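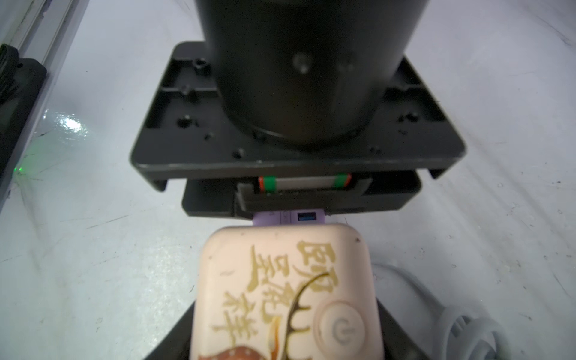

Figure 18.1 Wrist, mounting plate and gripper housing above a white work surface

Chapter 18
Building a Day That Works

The first tour I ever planned fell apart before lunch. I'd put together a day on the coast for a busload of retired schoolteachers, and on paper it was gorgeous: a lighthouse, a fish market, a long lunch, two villages and a sunset. I had checked every opening time and every drive, and I was so proud of that page that I had it laminated. By eleven in the morning we were still at the lighthouse, half the group was in line for the one restroom, and the fish market was packing up its ice.

I'd planned for places. I hadn't planned for people getting off a bus (which takes ages, by the way, much longer than getting on, and I'll come back to that).

In the last chapter we picked a region, figured out who our travelers were, and made a long list of things they might like to see. Now we're going to turn that list into a day. We'll use the same piece of country all the way through, the Flunia valley, so you can watch one plan get better as we go. If you skipped Chapter 17, all you need to know is that Flunia is a river valley with the market town of Flalwood at the bottom, a hill village called Gramach at the top, and one decent road joining them up.

18.1 The skeleton

Start with the parts of the day you can't move. I call these the bones. A ferry that leaves at 2 is a bone. So is check-in at the hotel, the last cable car down, and dinner for a large group, which no kitchen will happily push back an hour. Write these down first, with times, and leave everything else off the page for now. I know it's tempting to start with the fun stuff. Don't!

For our Flunia day the bones look like this:

8:30 Leave the hotel in Flalwood
12:45 Lunch booked at the Adeyemi guesthouse, Gramach
4:00 Last guided walk at the old mill
7:00 Dinner, back in Flalwood

It doesn't look like much of a vacation yet, does it? But look at what it tells you. The morning is the long stretch, so that's where your big sight goes. The gap between lunch and the mill looks generous and isn't, and the drive home has to start before anyone feels ready to leave.

New planners nearly always treat lunch as soft, something that can slide if the morning runs over. Please treat it as bone. A hungry group stops listening, and then it doesn't matter how good your guide is. I've stood in front of a truly wonderful painted ceiling with a group that wanted nothing in the world except soup.

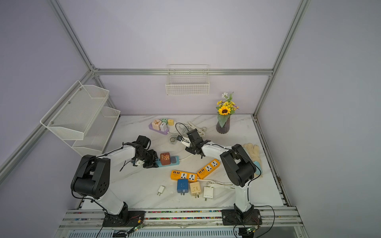 Figure 18.2 Two robot arms at a marble-patterned tabletop, the left gripper near a teal power strip

18.2 The time between things

Map programs tell you how long the drive is. They leave out the walk from the parking lot, the headcount, the person who forgot a hat, the wait for a left turn out of the coach park, and the photo stop everyone begs for when the river comes into view. I lump all of this together and call it slack, and every move in your plan needs some.

My own habit is to give each stop 18 minutes of slack for a full coach. It's an odd number and students always ask about it. Twenty felt lazy and I kept cutting it down to fifteen when I was squeezed, so I settled on something awkward enough that I'd leave it alone. You may land on a different number after a season or two, and that's fine, as long as you write it into the plan as its own line. Slack that only lives in your head gets spent twice.

Smaller groups need less, but less than you'd think is saved. A family of five with a toddler can use up more slack than a bus full of hikers.

Distance fools people too. The full valley loop, going up the river road and back over the ridge, is 179 miles. I've seen it sold as a day trip, and sure, you can drive it in a day. What you can't do is drive it and also see anything, and your travelers will remember the day mostly as the back of a seat. For this chapter we'll go up the river road and come back the same way. Students grumble at that (everybody loves a loop), but the light is different in the afternoon, the people on the left side of the bus get the view they missed, and your driver already knows where the bad bend is.
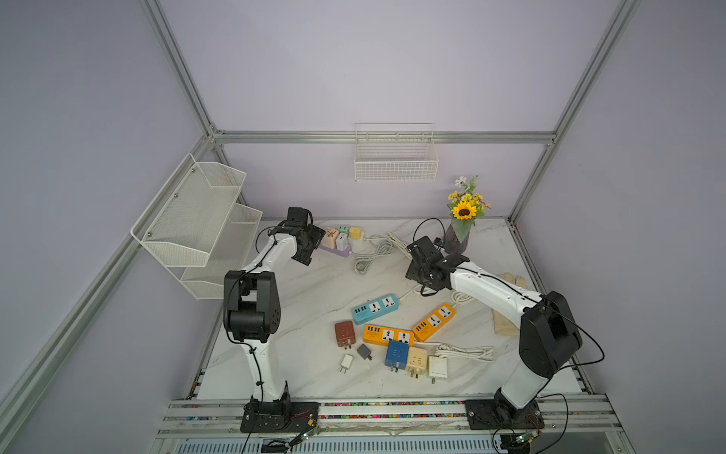
300

18.3 One big thing, one small thing

Once the bones and the slack are down, you finally get to add the sights. My rule for a half day is one big thing and one small thing. The big thing is what you'd put on the brochure. The small thing is short, cheap and easy to drop: a bakery, a footbridge, a church with a nice door, a bench with a view.

In our Flunia morning the big thing is the castle, and the small thing is the honey shop on the way up to Gramach. If the castle runs long, we wave at the honey shop from the window and reach lunch on time. Because it was never promised on the printed program, no one asks for their money back. If the castle runs short, everybody gets honey and thinks you're a genius.

Keep the small thing on the same side of the road you're traveling, if you possibly can. Turning a coach around on a valley road is slow, it annoys the locals, and it eats your slack before the doors are even open.

Before you go on to the worked plan in 18.4, get out the long list you made for your own region in Chapter 17 and mark each entry with a B for big or an S for small. Most people end up with far too many B's. Leave them in for now, and we'll start cutting once the drive times are filled in.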